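Search this book Go Contents Glossary

Chapter 7
Mugs, and Where They End Up

Every household owns more mugs than it has people, and most own more mugs than they have friends. The survey we lean on throughout this part of the book was done by Kwadwo Ametepe, who went through 300 kitchens in the town of Flilley and wrote down every drinking vessel with a handle. He found 2987. He was asked afterward whether he wanted to do glasses as well, and he declined.

This chapter is concerned with what happens to a mug between the dishwasher and the next cup of coffee. Chapter 6 dealt with plates, and plates are easy. They stack, they are flat, and they have no opinions. A mug has a handle, and the handle sticks out on one side only, so two mugs that would fit happily together in a cupboard can be made to quarrel by turning one of them ninety degrees. Students who skipped the section on handles last year are invited to read it this year.

We will work mostly with colored mugs on a bare wooden table, with a raised shelf at the far side.
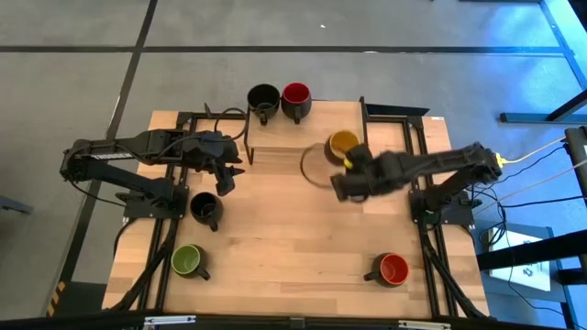
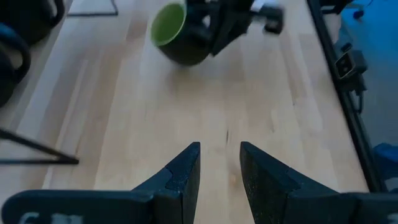
Color matters more than you would think. In a matching set, any mug can go anywhere, and so every mug does. Give people a green one and an orange one and they start to have rules. The Ametepe notes include a family in which the red mug was kept on the top shelf for eleven years out of respect for an uncle, who was alive and living two streets away and drank from a glass.

Before going further, learn the following terms. A mug is "home" when it stands in the place its owner would name if asked. It is "parked" when it stands anywhere else upright. It is "lost" when it is in the car. The older Urniseck system had a fourth term for mugs holding pens, but we follow Nic Aodha in treating these as pen pots and leaving them alone.

7.1 The Handle Problem

Set a mug on a shelf at arm's length. Now reach for it without looking. Which way was the handle pointing, and who put it like that?

Filed under: Home Studies, Kitchens, Storage, Sample Chapters

Reader comments (3)

dristik_fan
Is the pen pot rule on the test?

Marnie
We have one parked on the piano. It has been parked since December.

T. Okell
My copy has 7.1 starting on a different page from the contents list. Good chapter though, I moved all our handles to the right and my wife moved them back.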